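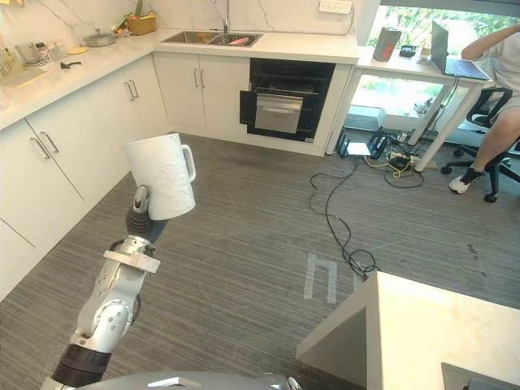
White pitcher with embossed body and curved handle.

Filed under: Kitchen Care > Dishwashers and Sinks

Loading a dishwasher beside a double sink

This method suits a kitchen where the dishwasher opens next to a two-basin sink. It was written up by Teodor Olszewski for the shared flats at Clondport, where the machines are run once a day, usually after 20:00.

Step 1. Clear the left basin
Scrape food into the bin and keep the left basin free for rinsing. Stand items waiting to be loaded in the right basin, on a metal rack if there is one. Plates should be upright so that water runs off both faces.

Step 2. Pull out the lower rack
Open the door fully before drawing the rack forward. Check that the tines are upright and that nothing has dropped through the wires. Move anything lying on the floor between the cabinets and the door.

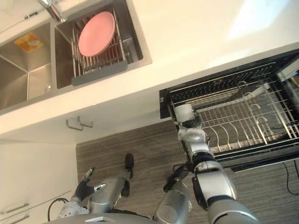 Step 3. Load plates first
Place one plate in each gap, with the eating surface towards the centre of the machine. Start at the back and work forwards. Large plates go at the sides, where they do not block the spray arm.

Step 4. Load tall items
A pitcher goes in upside down, tilted slightly so that water does not collect in the base. Lift it with one hand on the handle and the other under the base. If it stands higher than the clearance under the upper rack, wash it by hand. Raised patterns hold residue and should be brushed lightly beforehand.

Step 5. Check and start
Turn the spray arm by hand through one full circle. Push the rack in, add detergent and close the door.

Afterwards, wipe the worktop and dry the floor. On carpet tiles near the kitchen, blot drips with a dry cloth, working along the stripe.
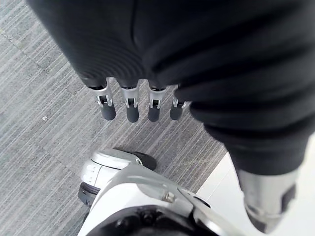
Can wooden chopping boards go on the lower rack?
Wash them by hand in warm water and dry them standing on edge. Repeated machine cycles can split the wood.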